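22nd August

Laundry, dark load only. Wash program 3, spin reduced to 400 — the Prostero creases knits at anything higher. Drying time is still the weak point; in July the same load took 14 hours on the rack.

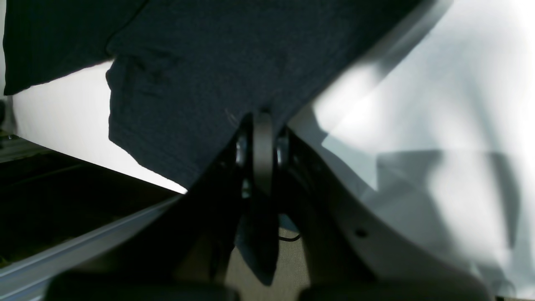
Navy knit, hem curling at the left edge.

The curl is the usual problem with this fabric. Pulling the hem flat before folding helps a little, pressing helps more. Fold in half lengthwise, then across.

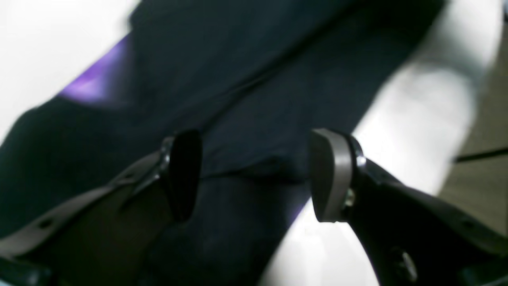 Dark things go on the lower shelf from now on, light ones above. Need detergent — the Taltari box is down to around 207 grams.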